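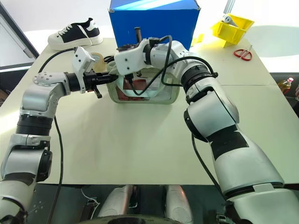

What does a high school coach do with a distance runner who has stopped getting faster? Mostly she cuts the kid's mileage and waits, and she tries to look busy while she's waiting.

Print this article | E-mail to a friend

The girls' cross country coach at Turelden High School has been at it for 12 seasons, long enough to have been wrong about nearly everything once. She would rather her name stayed out of this. Her runners have group chats, she says, and she has seen what goes on in them.

We met on a Friday after practice, on the low bleachers behind the school, while the last few girls hunted for their water bottles. She had a clipboard on her knees and a pen with no cap. The clipboard had nothing on it that I could see.

"It's so parents don't come over," she said.

Turelden has 30 girls on the roster this fall, a crowd for a school with 600 students. Four years ago the coach had to talk a soccer player into running the conference meet so the team could score at all. She puts the change down to a hilly course, a decent bus and one very fast senior whom the younger girls wanted to stand near.

That senior graduated in the spring. The one everyone watches now is a junior who ran the times of her life as a freshman and hasn't matched them.

"People ask me about her like there's been a death," the coach said. "She's 16. She grew. She's carrying a different body around the same course, and she hasn't learned to drive it yet. I had a man come up to me in the grocery store, by the yogurt, and ask what I was doing about it. I said I was buying yogurt."

What she is doing about it is fairly dull. The junior now runs four days a week, down from six. She takes one of the other days in the pool and complains about it. There are no time trials. Her watch stays in her bag on easy days, a rule she breaks, the coach suspects, by wearing a second watch.

"I ran in college, badly, for a coach who thought rest was a moral problem," she said. "I had two stress fractures and a very nice sweatshirt. I still have the sweatshirt."

She is careful about how much of that she tells the team. Teenagers, she has found, hear an injury story as a dare. What she does instead is ask each girl at the start of the week how she slept and what she ate for breakfast, and write nothing down. She says the answers are mostly lies for the first month and mostly true after that.

The state of youth running gets her going a little more. She has parents who pay for private coaching through an outfit called Dumitrescu, which sends workouts by phone, and others who swear by the summer camp at Britari. She doesn't object to either one, in principle.

"The camp's fine. They swim in a lake and come back sunburned," she said. "The phone workouts, I had a girl show up in August with a training block that had a name. It had phases. She was a freshman. I asked her if she liked running and she said she'd have to check."

I asked if the girl was still on the team. She is, and runs somewhere in the middle of the pack, and has recently been spotted laughing on a hill.

The season's biggest race for Turelden is the Flasutside Invitational, held on a course that crosses the same creek twice. The coach loves it. Her runners are split. Last year one of them lost a shoe at the first crossing, finished without it and then went back for it with a stick. The coach tells this story with more pride than she has for any of the team's trophies, one of which is currently holding a door open.

She won't predict how the team will do. Pushed, she guessed they would finish "between first and not first." The junior will run, and has been told to start near the back and pass people, on the theory that passing people is more fun than the other thing.

"She might run slow," the coach said. "Then she'll have run slow at a very pretty course, and we'll get pancakes."

And if she runs fast?

"Also pancakes. I've already told the bus driver."

Her contract comes up in February. She says she'll probably sign it – she says that every year, with the same face – and then she got up to find out who had left a sports bra on the fence.

Print this article | E-mail to a friend

Related stories
Flasutside Invitational: course map and parking
Boys' team opens with a win, loses the bus keys
Turelden track to be resurfaced, again
Is summer mileage worth it? Four coaches disagree
Fall sports physicals: what to bring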